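Isora Gridded Work Mat, White

If you cut fabric, build models or wrap parcels at home, you'll love having the Isora on your table! It's a plain white mat with a faint gray grid, and that faintness is what won us over. The lines are easy to follow when you lean in to line up a corner, and they fade back nicely when you're just sorting buttons or writing a label (no more going cross-eyed over bold green squares).

The mat measures 135 x 85 cm, so it covers most of a desk and still leaves room for a lamp. It lies flat after a night under a few books, and a damp cloth takes care of pencil and most glue. 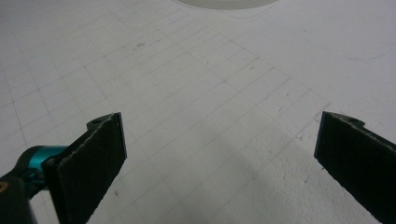 White is also a real treat for small dark things. Screws, beads, needles, snips of black thread – they all show up right away, even in the evening. Keerthana Alva, who runs the Edeck sewing room, has had hers down since January and uses the grid for squaring quilt blocks before she picks up the ruler.

We carry it in the one size. If your table is smaller, trim the mat along a grid line with sharp scissors and it will look just fine.

Size: 135 x 85 cm
Color: white, gray grid
Care: damp cloth, mild soap, keep away from irons
Item number: 3187
Goes well with: Issa ruler set, Follero table clips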